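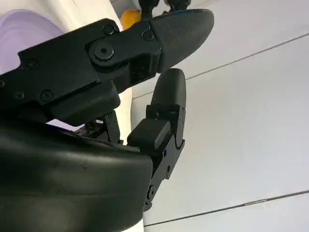 4.2 Putting the cups away

So, can a machine do the washing-up yet? I'd say bits of it. We ran 197 pick-and-place tries in the Prarkau flat, and the Nijs controller got up to 100 of them right, mostly mugs and bowls. Cutlery was a pain! Teaspoons slid about in the drawer and we gave up on them after 22 goes.

Figure 2. Black two-finger hand, fingertips close together but not touching.

I still think Celar's slower grip (section 5) would have done better with the spoons, and we're trying it in March.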